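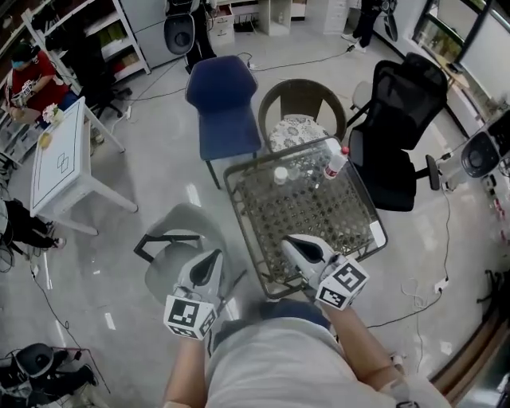
Fig. 1. Hand-held grippers above the glass-topped table.

Pay and Earnings in Semi-Professional Football: A Study of One Club
Lama Bitar
Sport and Business Studies, final project report

1. Introduction

Most writing on footballers' money deals with the very top of the game. Newspapers print wage lists and guesses at personal fortunes, and readers come away thinking that anyone paid to play must be well off. My project looks at the other end. I wanted to find out what players at a small club earn from football, what they spend in order to play, and how much of their yearly income comes from the sport.

The club is Vindinmont, a semi-professional side with one senior men's team. It plays at the Greltov ground, which it rents from the town. The shirt sponsor is Cosura, a local flooring firm, and a second firm, Kaewsai, pays for the boards along one touchline.

2. Method

I gave a short questionnaire to the senior squad in February and 16 players returned it. I then interviewed five of them, for up to 40 minutes each. Players gave their match fees, bonuses, travel costs and main job. I did not ask to see payslips or bank records, so every figure is the player's own. The club secretary let me read the standard playing agreement but asked me not to copy it.

3. Results

3.1 Income from football

Players are paid per match, with a smaller sum for sitting on the bench and nothing for training. There is a win bonus, shared equally. The highest total reported for the season was £708 a month, from a forward who had come down from a full-time club. He was well clear of everyone else. Most of the squad described their match money as covering "the car and the food shop" or something close to it.

Goalkeepers and defenders reported lower fees than forwards. The secretary said that fees are agreed one by one and that position has no part in it.

3.2 Costs

Travel was the largest cost for almost everyone. The club pays for the coach to away matches but not for driving to training. Boots and physiotherapy came next. One midfielder had paid for his own knee scan — he did not want to wait — and it cost him more than he earned from the club that month.

3.3 Other work

All the players who answered had another job or were studying. Trades and warehouse work were the most common. Two of those interviewed had turned down overtime to make evening training, and neither had included the lost pay as a cost until I asked.

4. Discussion

The results suggest that match fees alone give a poor idea of what a player gains from football at this level. Once travel and missed shifts are taken off, several players were close to breaking even. Sponsorship does not reach them directly. The Cosura money goes towards ground rent and kit, and no player had a personal deal of any kind.

The sample is small and comes from one club, so the findings should not be applied to the whole division. Players may also have rounded their figures.

5. Further work

A second questionnaire at the end of the season would show whether bonuses change the picture. I would also like to include the women's side at a neighbouring club, where I was told that players pay a subscription and receive expenses only.

Report handed in 12th September.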